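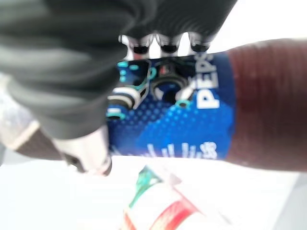 Pepsi bottle on its side, label graphic and cola section.

Packaging gallery: soft drink labels, Brindeo collection

Entries on this page cover wrap labels on plastic soft drink bottles. The Brindeo collection holds 295 bottles and 1625 detached labels, sorted by brand and then by label type. Bottles are stored on their sides in Flekitz trays, 8 to a tray. Detached labels are kept flat in Truvley sleeves.

214 shares
9 comments

Label field. Deep blue, wrapped around the middle of the bottle. The brand name is set in large bold white capitals along the bottle's axis, so it reads correctly only when the bottle is turned on its side. Cataloged under "axial lettering."

Graphic. Dark circles with cyan and white rings, angular cyan outlines and a few bright cyan dots. One circle carries a small orange-red accent near the top. Filed as "promotional or decorative, theme not identified." Readers who can match the artwork to a print run should quote the entry title.

Contents. Dark reddish-brown against the blue of the label. Full bottles are indexed separately from empties. Color notes are made through the plastic and should not be compared with notes made from a poured sample.

Molding. Faint horizontal ridges show over the cola section. Ridge spacing is not recorded for this entry.

Detached labels are scanned at 800 dpi. Labels still on the bottle are not scanned. The Pangilinan index lists both groups and was last revised in July.

37 likes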